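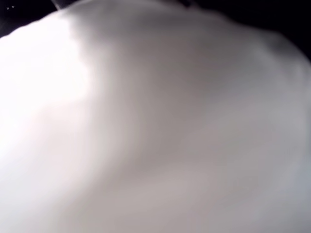
Clulitz says its new wrist camera will let a gripper judge soft goods from close up, and Sendard has spent the spring finding out how much of that holds. The trial pits two cameras against each other on the same arm, the Clulitz unit and an older one from Pirnasine. Close up is where the doubts start. A pale, rounded shape takes up nearly the whole view, washed out to white on the left, with a grey shadow across the middle and no seam or crease sharp enough to aim at. A controller has to pick a grasp point from that.

Clulitz quotes 1,234 test grasps in its brochure but doesn't say how many were on fabric or foam. Sendard asked and is still waiting. The Pirnasine camera has its own trouble - it weighs more and drops its connection - so a straight win for either side looks unlikely.

The arm and controller are both from Vasiliu. Sendard plans 46 more runs at 4 lighting levels, with results due in May. Until then, "sees like a hand feels" is a line from a sales sheet.

Apr 2, 2020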